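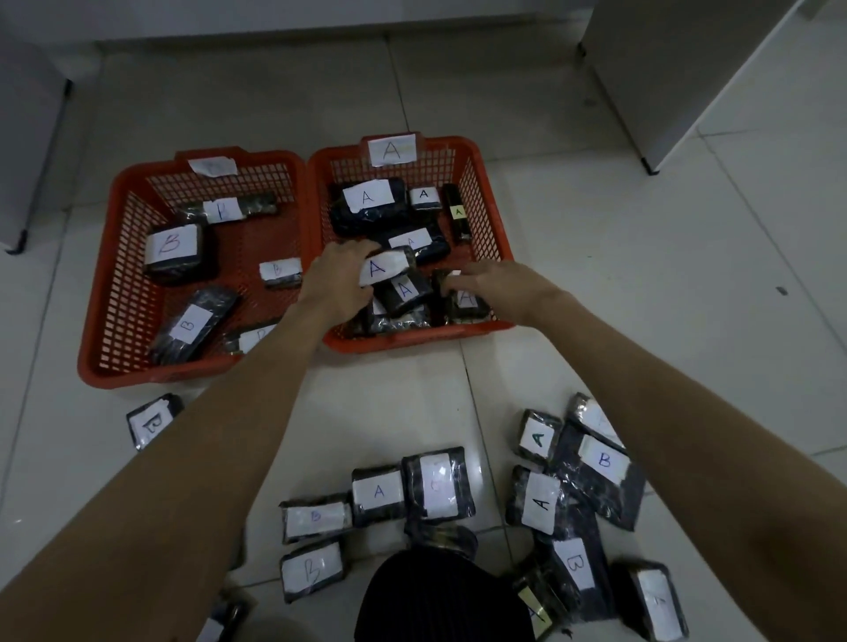
Packages labeled A and B, sorted by hand into orange-red baskets.

Pernstead Parcel Routing Table
Version 14, released 1/17/23

Overview

This data set maps street addresses in the Pernstead delivery area to one of two route codes, A or B. It is a flat table in CSV format with a small lookup file for depots. It was built to replace the printed street list that drivers on the Mititz and Trerkel rounds had been correcting by pen, with different corrections in each copy.

Contents

routes.csv — one row per street segment, 1114 rows
depots.csv — one row per depot, 13 rows
changes.txt — plain text log of edits, newest first

Fields in routes.csv

segment_id: integer, stable between versions. Retired IDs are not reused.
street: street name as posted, without abbreviations.
from_no, to_no: lowest and highest house number in the segment, inclusive.
side: odd, even or both.
route: A or B. Never blank.
depot_id: key into depots.csv.
checked: year and month of the last check against the street signs. Blank if the row was carried over from the printed list.

Route codes

Route A leaves first and covers everything north of the canal, plus the Leitner estate. Route B covers the rest. The estate is south of the canal, but its only road access is from the north side, so the code follows the road. Corner lots take the code of the street in their postal address, even where the door is on the other street.

Handling labels

The table does not define a label format. Depots write the letter on the parcel and on the basket as they see fit. If you print labels from the route field, use a capital letter with no other text. Lowercase b was misread as 6 at the Trerkel depot, where numbered bays are in use.

Known problems

Nearly 24 segments in Mititz have overlapping number ranges. A lookup may return two rows; use the one with the higher segment_id.
House numbers with a letter suffix (7a, 7b) are not stored. Strip the suffix before lookup.
New streets are added once signs are up, which can be months after the first deliveries.
The June edit changed the side field on several rows without a log entry. Versions before that edit should not be merged with this one.

Encoding

UTF-8, comma separated, header row present, Unix line endings. Quotes appear only around street names that contain a comma.

Updates

Send corrections as a segment_id and the new value, one per line. Changes to the route field need confirmation from both depots involved and are held for the next version.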